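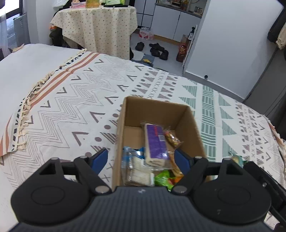 Snacks and a bottle of water, boxed up on the bed.

November 21, 2019
By R. Theodorakopoulos

Akham Metal Fair moved to the old tram shed at Drasalberg this October, with 27 labels and 18 bands over two days. I got through 23 stalls before the first set. Vinyl was dear, tapes were cheap, and the Vollo stand had a crate of demos I went back to twice. Sound in the main hall was muddy near the doors - stand left of the desk. The small room holds 200 and was full by six both nights. Last bus leaves before the headliner ends.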